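The Long Way Back to the Page
After open-heart surgery, Hui-mei Kwan couldn't lift a kettle. So she picked up a pencil.

10/28/26

The first drawing is of a spoon. It's not a very good spoon. The bowl is too round and the handle wanders off to the right as if it had somewhere else to be, and Hui-mei Kwan has kept it on her kitchen wall for the better part of two years, above drawings she has since made that are so much better you'd think they came from another person.

"I love that spoon," she told me, the first time I visited. "I was so tired when I drew it. It took me a whole afternoon and I slept straight after."

She was 68 then, nine days home from a valve replacement, and under strict instructions not to push, pull or lift anything heavier than a carton of milk. She had run a fabric shop for most of her adult life. Her hands had never been idle, and now her daughter was buttoning her cardigans. The pencil was a child's one, left in a drawer by a grandson, with a bitten end. She drew on the backs of her discharge papers, of which there were plenty.

I've been following a small group of people who draw their way through illness for most of this year, and I can't remember an assignment I've enjoyed more. I came to it skeptical. I'd read plenty about art and healing, a lot of it written in a misty sort of language that made me want to go and clean the gutters. Then I met Hui-mei, and through her the others, and I found myself buying a sketchbook on the way home.

The Tuesday people who never meet on a Tuesday

The group is called Skalari. The name came from a misheard word in somebody's anesthetic haze and it stuck. They meet in the upstairs room of a framing shop run by Lina Najjar, who was an intensive care nurse for many years before she started cutting mats for a living. There's a long table, a kettle, two good lamps and one terrible one. People drift in after lunch. Some stay an hour, some stay until Lina turns the sign around downstairs.

There is no teacher, exactly. Harish Thevar comes closest. He illustrated technical manuals – pumps, mostly – until a stroke took the use of his right hand, and he is now four years into learning to draw with his left. His left-handed line is nothing like the old one. I've seen the pump drawings, and they're marvels, every thread on every bolt. The new work is broad and shaky and full of weather. He draws his right hand a lot, lying on the table, palm up.

"My right hand was an excellent employee," he says. "The left one is more like a friend who stays over."

He laughs at his own lines, Harish, and then he goes quiet and keeps going. When somebody new sits down and says they can't draw, he slides over a sheet of paper and asks them to draw the thing they looked at most in the hospital. He never asks for a face or a feeling, just the thing. People know immediately what it is. A curtain rail. A clock. The television arm. The plastic jug with the blue lid! One man, Lina remembers, drew a crack in a windowsill with such tenderness that everyone in the room wanted to go and see it.

What the body keeps handing you

Ya-wen Su is the youngest of the regulars and the one who has gone deepest. She had surgery on her intestine when she was three weeks old and has a scar across her belly that grew as she grew. Nobody hid it from her. It was also never discussed, in the way that families don't discuss the wallpaper. She was told it had been an operation, it had been a long time ago, and she wouldn't remember.

She doesn't remember, and she's careful to say so. What she has is a set of habits she never had an explanation for: she can't bear a sheet tucked in at the foot of the bed, she holds her breath when someone stands over her. In her late twenties, going through a bad winter, she started filling cheap notebooks with drawings of boxes. Open ones, closed ones, boxes with light coming in through a slot at the top. She filled eleven of them before her mother, helping her move apartments, picked one up off the floor and sat down on the bed.

"She said, 'That's the incubator,'" Ya-wen says. "I said, 'It's just a box, Mom.' And then she told me the whole story, for the first time, sitting on a bare mattress with the movers waiting."

Was it the incubator? Ya-wen has gone back and forth. She has talked it over with her therapist, who is cautious about drawings being read like tea leaves, and I found I liked the caution. A box might be a box. But the drawings got her mother talking, and that conversation, which has now been running for three years, has changed both of them. Her mother has started coming along to Skalari. She draws birds.

I asked Ya-wen whether she still makes the boxes. Sometimes, she said, though lately they've been filling up with things. She showed me one packed to the brim with onions.

The doctor at the end of the table

Pei-shan Kan is a rehabilitation physician, and she first came up the stairs because a patient dared her to. She now comes when her schedule allows and draws along with everybody else, badly and with huge pleasure. She's the person I went to with my skeptical questions, and she was generous with them.

Does drawing heal anyone? She winced a bit at the verb. It doesn't close a wound or clear an artery, she said, and she gets cross with anybody who suggests to a sick person that they could have drawn themselves well. What she sees in her own patients is smaller and, to her, more interesting. People who draw come to appointments with better descriptions. They can tell her where the pain sits and what shape it is. They've spent time paying attention to something they'd rather not look at, and they've done it at their own speed, with the option of stopping.

"In the hospital everyone looks at you," she says. "Then you pick up a pencil and you're the one looking. I see people sit differently."

She keeps one patient drawing in her office, with permission. It's a knee, drawn by a retired bus driver, with a small angry dog living inside it. She told me she learned more from the dog than from the pain scale.

She also told me, when I pressed, about the people it doesn't suit. Some find it stirs up too much too soon. Some are bored stiff. One woman came twice, announced that she'd much prefer to play cards, and now hosts a very lively card game across town, which Pei-shan counts as a complete success.

A wall of 440 drawings

In November the group will hang its first show, in a former print works called Trodard. They've been planning it since spring, and the number of pictures has been a running argument. They began with over 600 in a stack of flat boxes under Lina's cutting bench. They got down to 440. Then they stuck there, because everything still in the pile had a defender.

I sat in on one of the selection afternoons, and it was the best fun I've had around a table in years. Hui-mei wanted the spoon in. Then she wanted it out, on the grounds that it would embarrass the other spoons. Harish held up two almost identical drawings of a bedside lamp and made an impassioned case for both. There was cake. At one point Ya-wen's mother, who hardly speaks in company, tapped a small gray drawing that had been put aside and said, "No, that one stays," and it stayed.

What surprised me, seeing so much of the work laid out, was how many of the drawings look up. It makes sense once you think of it. If you're flat on your back for a week or a month, the view is mostly overhead, and people come to know it in ridiculous detail. There are rows of these upward drawings, in ballpoint and crayon and one in eyeliner, and they're going to have a wall of their own. Harish is calling it the Sevurska wall, after the ward where he spent his first six weeks and got to know every lamp by its hum. 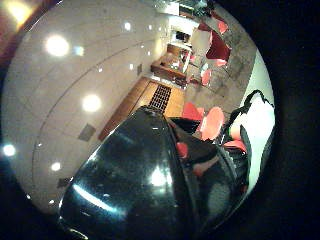
If you'd like to try it

I asked everyone at the table what they'd say to a person just home from the hospital, or sitting beside somebody who is. They all talked at once, so I've untangled it as well as I can.

Use whatever is in the drawer. Lina is firm on this. A beautiful sketchbook frightens people, and an envelope frightens no one. Hui-mei recommends a soft pencil, as it asks so little of the wrist, and a tea tray for your lap if sitting at a table is too much.

Start with something that holds still and that you don't care about very much. Spoons are good. So are keys, and shoes, and half a lemon. Ten minutes is plenty and five is fine.

Put the date on the back, says Ya-wen, even if you think you'll throw it out. She wishes she had.

If something comes up on the paper that upsets you, stop, have a drink of water, and tell someone you trust, or your doctor. Pei-shan made me promise to include that and I'm glad to. You can turn the sheet over and come back another day, or never.

And Harish says to use the wrong hand at least once. I tried it on the train home with a borrowed pen. I drew my own left shoe, or rather my right shoe with my left hand, and the man across the aisle leaned over to ask what kind of fish it was.

Hui-mei has it on her wall now, next to the spoon.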